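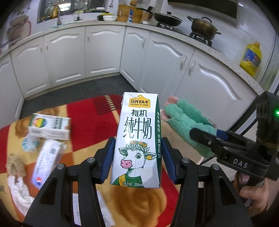

# Sorting drink cartons, paper boxes and foil pouches from one kitchen table

**Kadir Ertürk**, Greveck

We moved to Greveck in the autumn and I still can't get the recycling right. Most of what we throw away is small packaging from breakfast and snacks: 200 ml milk cartons, white card boxes, paper napkins, and foil pouches from instant food. At our old flat it all went down one chute. The Grurell sheet that came with the bins has a column for "card" and a column for "mixed packaging", and a drink carton could be either as far as I can tell.

I also want to stop doing the sorting twice. At the moment everything goes off the table into one bin and I go through it again in the evening, by which time the milk has run into the paper and I end up throwing the lot in general waste.

The kitchen is not large. The table top is 900 by 600 mm, so there is no space on it for a row of tubs, and I don't want anything standing in front of the cupboards because the doors need to open.

What I would like to know:

- do small milk cartons go with card or with mixed packaging?
- do they need rinsing?
- is there a sensible way to sort while clearing the table, with one bin?

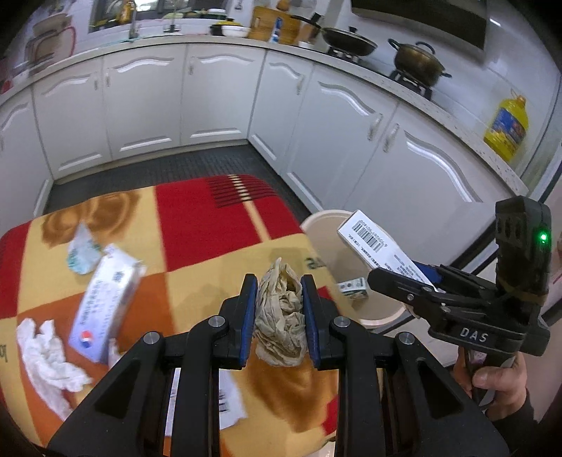
I should add that I don't mind what order things are done in, as long as it is quick enough that the rest of the family will go along with it. My wife suggested pulling the bin right up to the table and clearing straight into it, and that has at least stopped things being carried across the kitchen. It is the round beige one on the floor past the edge of the table. The trouble is that a milk carton goes in, then a white box goes in on top of it, and the crumpled napkins and tissues stay on the cloth until last. I have seen people say to put napkins with paper and others say never to. The sheet doesn't mention them.

---

**Ivar Myklebust**, Tveit

I have had the Grurell collection for a few years, so this is how it works on my side of the valley. Check your own sheet for the date on the back, as they changed some of it.

Drink cartons are mixed packaging here. They look like card but there is a plastic layer inside and, on long-life milk, usually a thin foil one as well. Card means plain card: cereal boxes, medicine boxes, tea boxes, the sort of thing you can tear and see only fibre along the tear. If it tears with a shiny or stretchy edge, it goes with mixed packaging.

Rinsing: a quick one. Cut or pull open a corner, run a little water in, shake, pour out. Then flatten it. The little brick cartons have ears folded down at the corners, and if you lift those first the carton goes flat with one press. I leave mine upside down on the draining rack overnight – not required, but the bin smells a good deal better in summer.

Napkins and tissues are general waste if used. The fibres are too short to be worth anything and they normally have food on them. Clean ones can go in food waste in some areas, but I wouldn't assume it.

For the table, change the order you clear in:

1. Napkins and tissues first, straight into the bin. This gets them out of the way and they are all one kind of rubbish.
2. Boxes next. Open both ends, fold flat, and stand them against the wall or in a paper bag. They never go in the bin at all.
3. Cartons last, and take them to the sink, not the bin.

That leaves you one bin for general waste and a bag for card. A paper carrier hung on a hook inside a cupboard door takes no floor space. Mine holds roughly a week of flattened boxes before I have to take it out.

Take any inner bags and leaflets out of the boxes before you flatten them. The leaflets can go with card here. The blister strips can't.

---

**gamora_allotments**

We just put everything in the mixed one and it has always been collected. They sort it at the other end anyway. If you are short of room get one of the 100 litre outdoor ones with a lid and walk out to it after meals. Ours came from the garden place at Gamora.

---

**Ivar Myklebust**, in reply

They will collect it, but a bin with a lot of wet card in it gets a sticker here, and after the second sticker they leave it. I had one when my son was home.

---

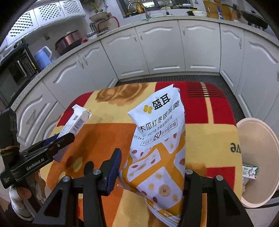
*Page last changed: January, 19:40*

**Kadir Ertürk**, following up

Thanks both. I rang Grurell and they confirmed cartons are mixed packaging in Greveck too. Rinsed and flattened, lids or straws pushed back inside if there are any.

I asked about foil pouches at the same time. The one I had to hand was a white and orange pouch of freeze-dried papaya, red date and white fungus soup, the kind you pour hot water on. The answer was general waste for anything with foil bonded to plastic. The long white carton goes with card once it is flattened.

We have been using Ivar's order for a while now. The paper bag is on a hook inside the corner cupboard and the door still shuts. Clearing the napkins first made the most difference.

One more thing if anyone is still reading. The tablecloth is 115 cm across and picks up milk rings where the cartons have stood. It has a red, orange and yellow pattern, so they don't show much, but you can feel them. Does it need a hot wash or will wiping do?

---

**Ivar Myklebust**

Cool water and a drop of washing-up liquid, on a cloth, soon after. Hot water sets milk. If it is a fabric one, soak it cool for half an hour and then wash at whatever the label says.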